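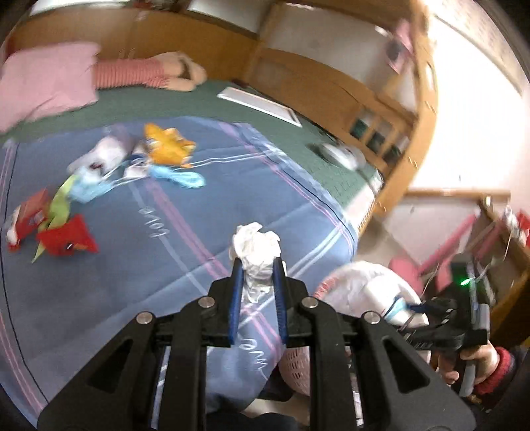
Gevthorpe Assistive Automation Program
Inspection Checklist 4: Hand-held Grippers Used in Bedrooms
Inspector: Ineke Verhoeven
Reviewed by: Kamran Mousavi
Date of inspection: November 30, 2020

Scope

This checklist applies to all sessions in which two-fingered hand-held grippers are used for tidying tasks in a private home. It covers the condition of the tools, the preparation of the room, the conduct of the operator and the handling of household belongings. It does not cover fixed arms or mobile bases, which are inspected under Checklist 5.

Each item is marked Satisfactory, Action Required or Not Applicable. An item marked Action Required must carry a comment and the name of the person responsible for it. Sessions may proceed with open actions only where the comment says so.

Part A. Tool condition

A1. Finger pads are in place on both fingers and show no lifting at the edges.
Satisfactory.
Comment: Blue pads fitted. The pad edges were checked with a fingernail, as the procedure requires.

A2. Screws on the upper linkage are present and seated.
Satisfactory.
Comment: Checked by hand with the tool at rest. The torque driver kept at Breneveck was out for calibration, and the torque reading is to be entered when it returns. Responsible: Amirhossein Ahmadpour. Sessions may proceed.

A3. Openings in the gripper body are free of thread, hair and lint.
Action Required.
Comment: Lint was found in one opening and removed before work began. The cut-outs in this body are triangular and their corners collect fibre readily when the tool is used over bedding. Operators are to inspect them between tasks as well as at the start of the day. Responsible: Dalia Sproģis.

A4. Indicator light functions and its meaning is known to the operator.
Satisfactory.
Comment: The operator was asked to state the meaning of each colour without referring to the card and did so correctly.

A5. Fingers open fully on release and do not stick.
Satisfactory.
Comment: Tested 5 times per tool, unloaded.

Part B. Room preparation

B1. The householder has agreed in writing to the use of the room.
Satisfactory.
Comment: Form held by the program office. Where the room belongs to a child, the consent of a parent or guardian is required, and the child should also be asked.

B2. Personal items to be left untouched have been identified.
Action Required.
Comment: A verbal list was given. The standard calls for a written one. Soft toys on a bed are to be treated as personal items unless the householder has said otherwise, and are to be returned to the same part of the bed if moved. Responsible: Archana Pant.

B3. Cords, strings and ribbons within reach of the fingers have been assessed.
Action Required.
Comment: White strings run between the toys and fabric pieces on the bedspread. A closed finger can draw a string along with the item being lifted and pull other items to the floor. Strings are to be moved aside by hand or the area left out of the task. Responsible: Archana Pant. Sessions may proceed on the remaining part of the bed.

B4. Electronic and breakable items have been moved from the work surface.
Action Required.
Comment: A flat white board or tablet was on the green sheet. Where there is doubt whether an object is electronic, it shall be treated as such and placed on a desk or shelf before work starts. Responsible: Dalia Sproģis.

B5. The waste receptacle is stable and positioned beside the work area.
Satisfactory.
Comment: White plastic bag in a pink plastic basket at the bedside. The bag must be opened wide enough that the fingers need not press against the rim.

B6. Lighting is adequate for the operator to see both fingertips.
Satisfactory.
Comment: Daylight from the window. Sessions running into the late afternoon will need the room light on. This was raised in July as well and should now be written into the booking sheet.

Part C. Operator conduct

C1. Sleeves are close-fitting or secured at the wrist.
Satisfactory.
Comment: Long sleeves are permitted. Loose cuffs are not, and neither are bracelets or watch straps with a free end.

C2. Where two grippers are in use, only one enters the receptacle at a time.
Satisfactory.
Comment: The operator should bring one tool to the bag and keep the other clear of it. The rule applies equally when one person holds both tools.

C3. Light waste is gripped without excess force.
Satisfactory.
Comment: A crumpled tissue or ball of paper needs very little closure to hold. Operators trained on the heavier Lanasum test blocks tend to over-close on paper, and refresher practice with soft items is recommended before each home visit.

C4. Used tissues are treated as soiled.
Action Required.
Comment: Finger pads are to be wiped with the approved solution after any contact with tissue and before contact with bedding or toys. The wipes were in the kit but the step is missing from the operator's card. A corrected card is to be issued. Responsible: Kamran Mousavi.

C5. Embroidered or raised fabric is not gripped.
Satisfactory.
Comment: Lettering on the bedspread is embroidered. Pads may rest on such areas but must not close on them — stitching catches and can pull.

Part D. Close of session

D1. Tools are placed in the case with the fingers closed and the power off.
D2. Moved items are returned and the householder is invited to check the room.
D3. Waste is tied and handed over or disposed of as the householder directs.
D4. Any damage, however minor, is recorded on the Paredes form the same day.

Comment on D1 to D4: To be signed by the operator on leaving the home. Unsigned sheets will be returned.

Open actions must be cleared, or an extension requested in writing from Kamran Mousavi, before the next booking for the same home is confirmed.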